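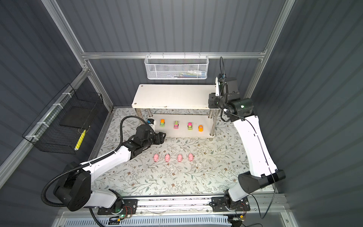 Toy corner, Friday: pigs on the mat, cars on the lower shelf.

From: Irja Kuusisto
To: small-rooms list
Subject: Re: Toys on the floor, toys on the shelf, and what to do with baskets

Hello all,

Thank you, Chu, for your long message. I have read it two times and I want to answer it properly, so please excuse the length. My English gets slower when I write about things I care about.

First I quote the part which I am answering:

> We moved into the flat in winter and the play corner is still a heap.
> I bought one big box with a lid because everybody says to buy a box.
> Now all the toys are in the box and the kids tip it out every morning
> to find one car. Then they walk away and I am on my knees again.
> Irja, you wrote once that you don't use a box at all. Can you tell us
> how it works? Also, what do you put on the floor? We have floorboards,
> and the noise of toy cars on them is driving Tornow downstairs crazy.
> And is it really worth hanging things on the wall in a rented place?
> Chu

So, the box. I had one also, from Skilia, 123 litres, and I gave it away. A big box is good for blankets. For small toys it has the problem that you describe: the thing you want is always at the bottom. A child of three does not dig with patience. She tips. I would do the same.

What I have now is a small white table with two levels. The lower shelf is for vehicles only. In my photo there are five of them in a row: at the left end one in blue and white, then a truck in orange and green, a car in pink and yellow-green, a truck in pink and green, and at the other end one in orange and purple. You see that the colours do not match anything and I have stopped wishing that they would. What matters to me is that they stand side by side and not on top of each other. When one is missing there is a hole in the row, and even the youngest child notices the hole and goes to look under the sofa.

I keep the shelf for one kind of thing. This was difficult for me at first, for I am a person who fills up shelves. If there is space beside the cars, I want to put the crayons there. But as soon as the crayons are there, the puzzle pieces come too, and after a week it is a box again, only without a lid. Now the rule in our home is "wheels live downstairs", meaning the downstairs of the table. The children say it to each other, sometimes rather strictly.

The top of the table I try to keep for what is being done today. Drawing, or dough, or building. In the evening it must be cleared. I do not always succeed.

Now about the floor. I use a mat, white, with a pattern of leafy vines in grey-green and small brown flowers. My sister said I was mad to buy white for children. But on a white mat you can see every small piece, and in my experience a dark rug swallows them until you step there with a bare foot. The vines hide the little marks well enough. Mine is 180 cm on the long side, and I bought it from Darik when they were clearing their old patterns. I do not know if they still have this one. I wipe it with a cloth and a drop of dish soap, and I lift it once in a while to sweep under it.

For the noise, Chu, I would put something thicker underneath as well. A thin mat alone helps with the scratching sound but not so much with the bumps. I have cut up an old camping pad. It is ugly, but it is under the mat, so it can be ugly. Perhaps also bring Tornow a cake.

The four pink pigs are allowed on the mat. They are the animals of this month, and they are usually put in a line. I used to collect all the animals every evening, and every morning there were tears about the line being gone. So we agreed that one group of toys may stay out overnight. It must be one group, and it must stay on the mat. When they want the other animals out, the pigs go away. It took them perhaps two weeks to accept this, and there are still negotiations.

Then the baskets. I have 2 of the wire-mesh sort, one white and one black. The white one hangs at the back, on the rail, and has the small colourful things which would otherwise be everywhere. The black one is on the left wall, and it is attached with white cable ties. I like the mesh for one simple reason, that you can see from outside a little of what is in it. With a closed basket I forget, and then I buy the same thing again.

You ask about a rented place. I would not start with drilling. If you have any rail or bar or bed frame, cable ties are enough for a light basket, and when you move you cut them with scissors. Pull them tight, then trim the ends close, as the cut ends can scratch. Please turn them to the back where small hands do not reach. Do not put heavy toys in a hanging basket. Wooden blocks I keep low, on the floor in another room.

One more thing which I learned slowly. I used to tidy the whole corner from left to right, like reading. Now I do it by kind. First all the wheels, then all the animals, then the basket things. With the children it goes much better, for I can say to one of them "you are wheels" and to the other "you are animals", and they know when they are finished. If I say "tidy up", they stand there and look at the ceiling.

I do not think that you must buy anything new this month, Chu. Take the cars out of the big box and put them in a row on whatever shelf you have, even on the windowsill, and see if the tipping becomes less. If it does, take the animals out next. Keep the box for the blankets.

Has someone on the list a good answer for puzzles? The cardboard boxes of ours are all broken at the corners. I tried bags with a zip, but then the picture is lost and the children do not know which puzzle it is. In November somebody wrote about cutting the picture from the lid and putting it in the bag, but I cannot find the message any more. If it was you, please send it again.

Kind regards,
Irja Kuusisto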